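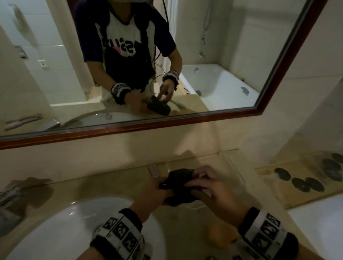

# Washing a wool sweater in the sink without ending up with a doll's sweater

Wool doesn't shrink because it hates you. It shrinks when you heat it, rub it and shock it, and a washing machine on the wrong setting does all of that in 36 minutes. The bathroom sink is slower and much harder to get wrong, though I have managed.

## What you need

- A clean sink with a plug that holds. Test the plug first.
- Wool wash, or a mild shampoo. I use Boltitz because a bottle lasts me until I've forgotten buying it.
- Two big towels you don't love.
- Somewhere flat, out of the sun, that the cat can't reach.

Skip anything with enzymes in it. Enzymes eat protein stains, and your sweater is a protein stain with sleeves.

## Before it gets wet

Lay the sweater on a towel and measure it: armpit to armpit, shoulder to hem, and one sleeve. Write the numbers down. You will be sure you'll remember them, and you won't.

Check for loose ends and holes while you're there. A small hole goes into the water small and comes out with ambitions, so mend it now. Maribel Tamayo taught me to run a bit of sewing thread around the edge of a hole if I can't face a proper darn that day. I have sweaters that have been waiting for the proper darn since April of some other year.

If the color is dark or new, press a damp white cloth on an inside seam. If dye comes off, wash the sweater alone.

## The soak

1. Fill the sink with cool water. Lukewarm is fine too, as long as the rinse is the same temperature.
2. Add the soap and swish it around **before** the sweater goes in. A teaspoon is plenty.
3. Turn the sweater inside out and push it under until it stops burping up air.
4. Leave it for 15 minutes. Go away. Standing over it leads to poking.
5. Squeeze gently, a handful at a time. No rubbing, no wringing, no scrubbing the collar like a pan.
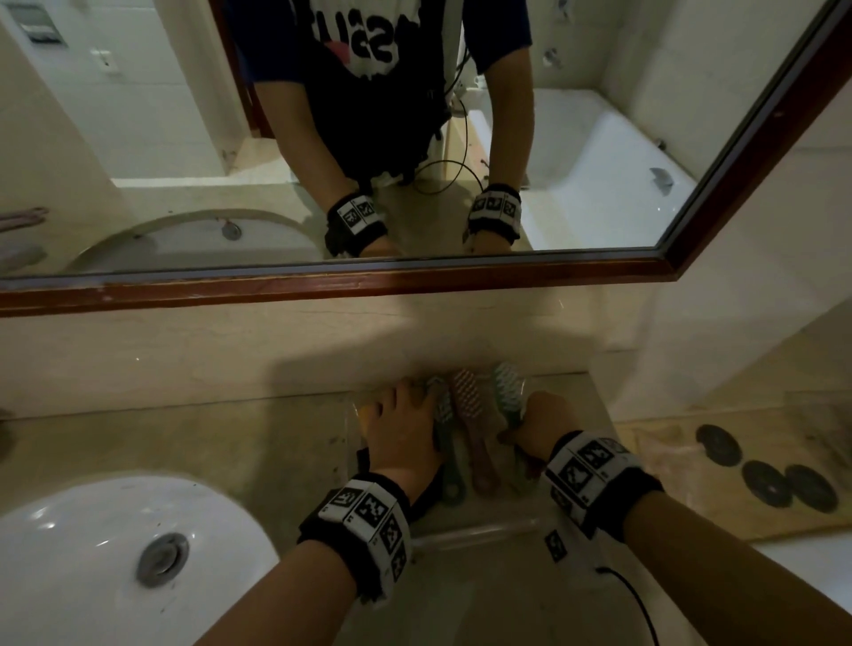
Let the water out with the sweater pushed to one side, then press down with flat hands to get the worst of it out. Don't lift it by the shoulders. Wet wool is heavy, and it will cheerfully grow to your knees.

Refill, press, drain, and repeat until the water runs clear – usually twice, three times if you ignored me about the teaspoon. Don't run the tap straight onto the wool.

## Getting the water out

Scoop the whole thing up in both arms and lay it on a towel. Roll the towel up like a sleeping bag and kneel on it. Ozan Türkmen swears by walking on his, in socks, and his sweaters look better than mine, so suit yourself.

Unroll, move to the dry towel, and get out your measurements. Nudge the sweater back to size with your palms. Ribbing gets pushed together, sleeves get straightened, and the neckline gets patted until it looks sorry.

Turn it over after a day. A thick one may need two days, or three if it's raining.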